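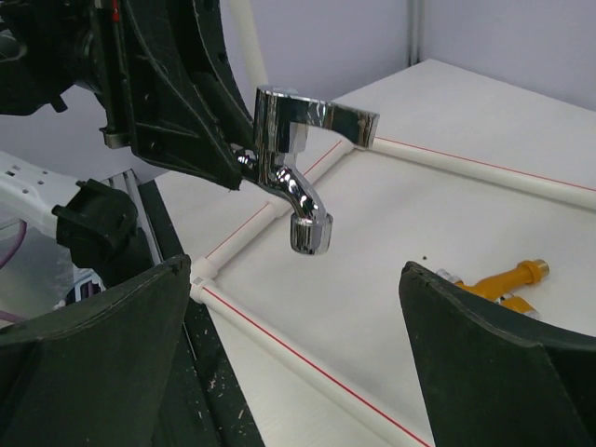

Chrome tap on white plastic pipe, can I swap it myself?

hircombe_hens
Posted March 21, 2026

Hello all! I've got a little chrome tap with a flat lever handle, the sort that screws straight into a tee on white plastic pipe (the pipe with the thin red line down it). I want to fit another like it in the utility room, but the one I tried last November wept at the thread whatever I did. I wound on loads of tape and it still dripped. Also it ended up pointing at the wall — very annoying. Do I just keep tightening?

Talham Tinkerer

Please don't keep tightening! The metal thread is set into a plastic fitting and you can crack the lot, ask me how I know. Water off first, then take the tap out and pick every scrap of old tape off the thread. Wind the new tape clockwise as you look at the end of the tap, pulling it snug so it sits down in the grooves.

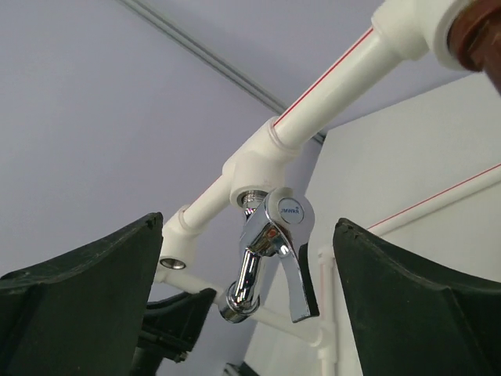
Go in by hand until it bites, then use a spanner with a bit of rag round the chrome. Stop when the spout is facing the right way. If it's snug too early, take it out and use less tape, and if it's still slack, use more. Never back it off to line it up, you'll only break the seal and have to start again. I leave mine 60 minutes with the water on and a dry tissue underneath.

soggybottom164

Just get a plumber. Mine leaked too and I put a bucket under it.

hircombe_hens

Brilliant, thank you! I was definitely backing it off to straighten the spout. Off to buy more tape.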